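Laundry folding tips I picked up at a robot open day

I went along to the Indora open day in August expecting to watch for two minutes and then go find coffee. I stayed so long my coffee plans died! They had a pair of robot arms working on a sports jersey, and I came home with more folding tips than I ever got from my mother (sorry, Mom).

First one: give yourself a soft surface with a bit of grip. Slick tables let jersey fabric slide all over, and you end up chasing it.

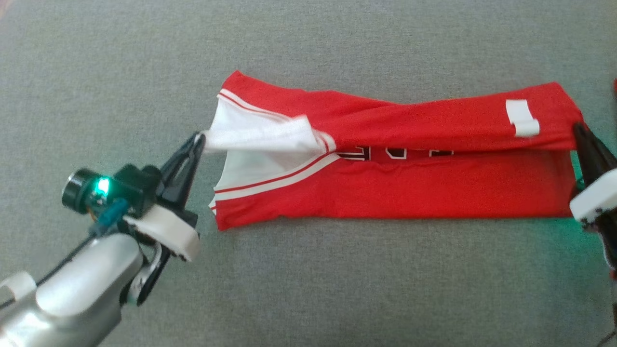

Second, work from the ends and keep your hands wide apart. I always grab a shirt in the middle and then wonder why it bunches up. Theerawat Bunnag, who was running the demo, told me to pinch a corner or a seam, never the loose cloth, and to go slow on the lift. I tried it on a pile of 11 team shirts that night and it really does help.

Third, get the thing flat before you fold anything. Sleeves out first, then smooth toward the hem with the side of your hand. If there's a big printed number, try to keep your creases off it, as old prints can crack along a fold.

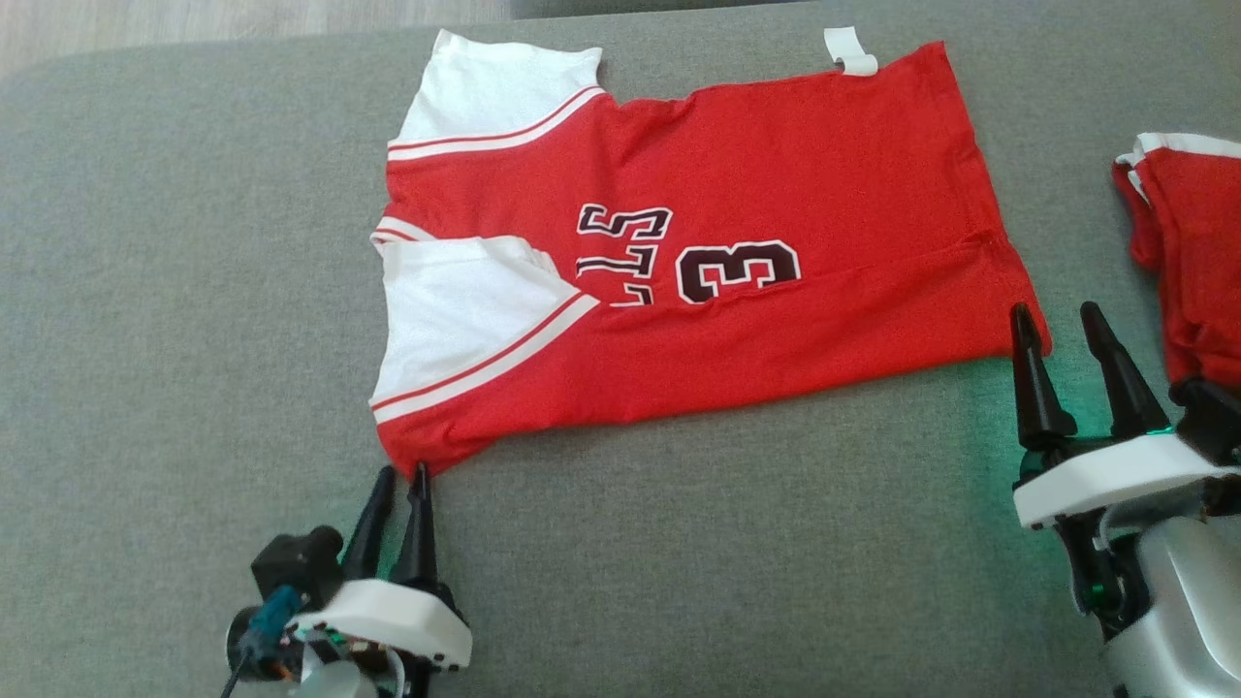 Should I fold a jersey inside out?

Only if the print feels tacky or is starting to peel. Otherwise leave it right side out and slip a sheet of tissue over the number before you fold.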